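Clorner-list archive: snacks, swaps and sweets by mail
Subject: Re: how do you all sort a mixed box?
From: Assunta Vitale

> My first swap box came from the Drevik group this morning and I'm a bit
> overwhelmed! Do you tip everything out or leave it packed while you
> write up the list? And what do you keep the little candies in? I only
> have plastic tubs and they all smell of curry powder.

Oh, welcome, and congratulations on your first one! I still get silly about mine and I've done 7 of them now. I'm a "leave it in the box" person, mostly, after the time I tipped a whole Plendell assortment onto the rug and was finding sesame things under the bookcase into August. These days I put the cherry cloth down first (crumbs show up nicely on it and it goes straight in the wash) and take pieces out one by one, with my notebook next to me and usually a cup of tea I forget to drink.

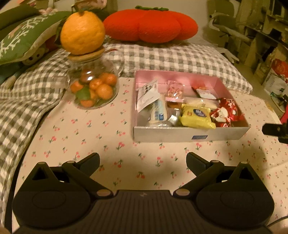
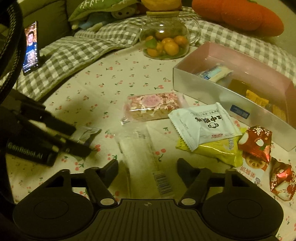 My own system, if you can call it that, goes by what will get crushed. Anything long or thin comes out before the chunky stuff, and then I do the little wrapped candies at the very end, as there are always more of them than you think. If there's a card or leaflet in with the snacks, like the white one standing up at the back of the gray box with the pink inside, read it before you touch anything else. I've had ones with the whole contents listed, and then half your write-up is done for you. For pieces with a barcode, like the long one in the clear wrapper, I copy the number into my notebook so I can look it up later if I can't read the label.

As for the curry tubs, please don't! Sugar picks up smells like you wouldn't believe. Glass is the way to go, and a plain clear jar with a wide enough mouth to get your hand in will do fine. I got a big one from the Gündoğdu grocery, the same place I buy my pistachio wafers, and it has outlived two sets of plastic.

One more thing, while I'm going on: weigh the box when you pack the return. My last one came to 1160 grams and I had planned on much less, so I ended up taking out a 295 gram bag of nut brittle right there at the counter. I ate it in the car. Keep it under 2000 if you can, and tell us what you got!

Warmly,
Assunta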